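The Blue One Goes on Top

Wednesday, by Hsin-yi Tsao
Fiction | 35 shares | 9 comments

I had told my mother the robot would be finished by June, and it was now well into June, so I'd stopped answering the phone before tea.

It lived at the workshop in Pirkthorpe, in what used to be a carpet showroom, and it belonged to me and Eustaquio Olvera in equal halves. We'd never agreed which halves. The arm was a Jukonar, second-hand, bought from a bottling firm called Ramanauskas when they shut their trial line, and we drove it home on the back seat with a seatbelt round it and the radio on (Eustaquio's idea, he thought it would settle it in). That was the winter. By spring it could wave. By May it could pick up a cube and fling it at the radiator, which we filmed, and my mother watched that film more times than I'd like.

What it couldn't do was put one cube on another. I know how that sounds. My nephew could do it before he could say his own name! But he had eyes and fingertips and a grandmother clapping, and our arm had a black gripper with two fingers and a program I'd written mostly on the bus.

The program was called Luduven. It was named after a dog I made up when I was seven, who fetched things, and I'd told Eustaquio it stood for something technical. He never asked what. I think he was being kind.

Anyway, the evening I'm telling you about, we had the white table cleared down to the two cubes, the pink and the blue, and I'd been changing the same number up and down since I got in. It was the height at which the fingers let go. Thirty was too high. I mean 30 of the units I'd invented, which weren't millimetres or anything sensible, they were just what came out when I divided by the wrong thing in February and then built everything else on top of it.

"Put it back to millimetres," said Eustaquio.

"It'd take all night."

"We've been here all night."

He had a point, and I ignored it. I pressed go and the arm reached over, with that little blue light on, and closed on the blue cube as nicely as you please. And then it stopped. It just held the thing there, low over the table, with the pink one sitting a bit further back on the right, minding its own business.

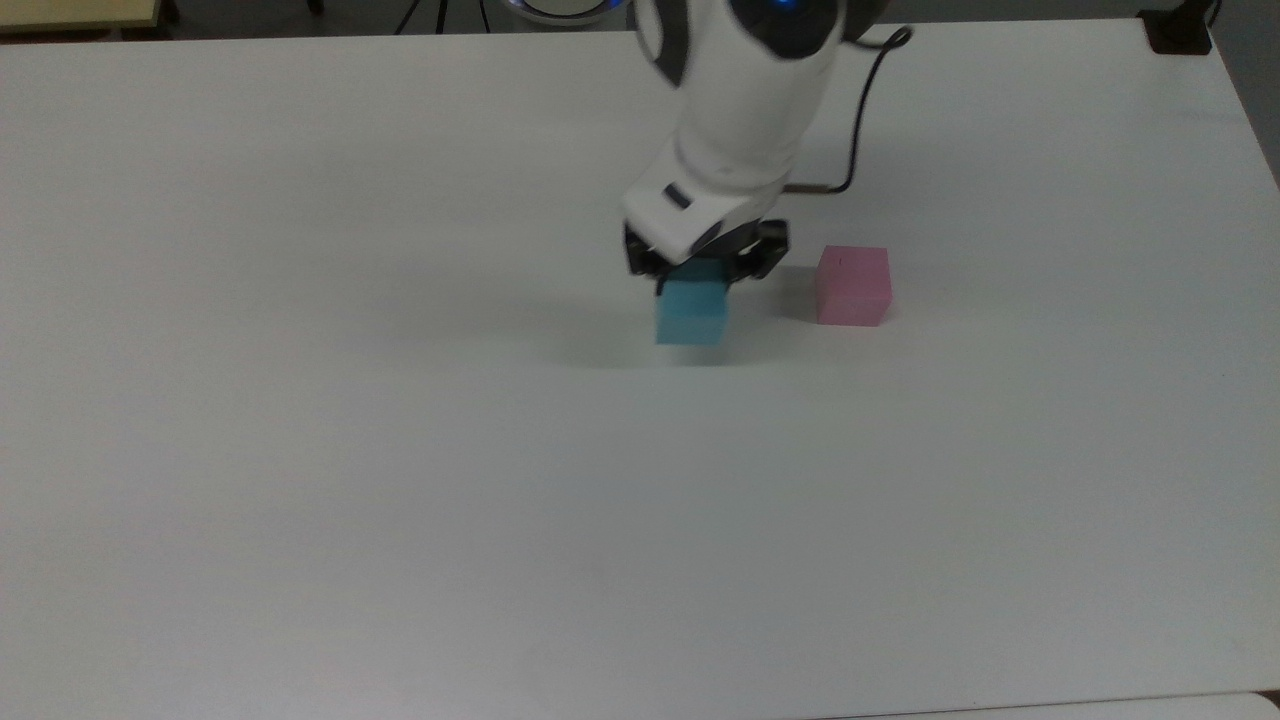
The bit where we had a row

"It's thinking," I said.

"It's not thinking. You've left a wait in."

I hadn't left a wait in. I went through the whole file to prove I hadn't left a wait in, reading bits aloud in a voice I'm not proud of, and there it was, a wait, 70 seconds long, with a note beside it in my own typing that said TAKE THIS OUT.

You'd think that would have been funny. We'd laughed at worse. But Eustaquio sat down on the upturned crate and said he'd been offered the job up the coast, the proper one, with a desk, and he'd said yes to it, and he'd been meaning to tell me since the Jukonar learned to wave.

"That was March," I said.

"I know when it was."

So I said something about halves. I said he could take the gripper and I'd keep the elbow. He said he didn't want the gripper, and I said well, what was the point of any of it then, and he said, very quietly for him, that he'd thought the point was Wednesdays.

I didn't have anything for that. I went and filled the kettle, which takes ages there because the tap only dribbles, and I stood watching it dribble and being furious, and then not very furious, and then mainly wishing I'd brought biscuits.

When I came back he had my laptop on his knees. He'd taken the wait out. He'd also, the cheek of him, found the line in February where I'd divided by the wrong thing, and he was looking at it the way you'd look at somebody's baby photo.

"Leave it," I said. "I'm fond of it."

"Twenty-something, then. What have you not tried?"

I'd not tried 9, because 9 was silly, 9 should have put the fingers through the table. But I'd got so lost by then that silly was as good as anything, so I typed it in and gave him his tea and we both leaned away a bit, in case of radiators.

The arm picked up the blue one and carried it across. It came down slowly, slower than I remembered asking for, with its black cable swinging out to the side, and it set the blue on the pink, and the fingers stayed where they were, right up against it, and neither of us breathed in case that counted as interfering.

"Is it letting go?" he whispered.

"I don't know," I whispered back. "What happens if it doesn't?"

"Then it's still a tower."

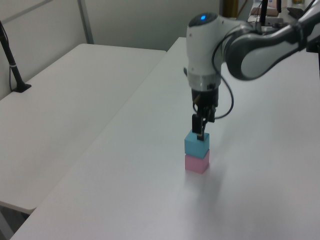 What I told my mother

I rang her from the bus. It was gone eleven and she picked up straight away, so she'd been sitting by it.

"Did it throw anything?" she said.

"No."

"Oh." She sounded a bit let down, to be fair. "And how's Eustaquio?"

I watched the chip shop go by, and the garage, and the long dark bit before the bridge. I told her he was moving up the coast. I told her there was a train, and that he'd looked it up already, and that it got in at Pirkthorpe a few minutes before the workshop opened.

"On which day?" said my mother, who knew perfectly well.

9 comments | Share this story

Get new stories by email. You can unsubscribe whenever you like.

We use cookies to remember your reading preferences. Accept | Manage settings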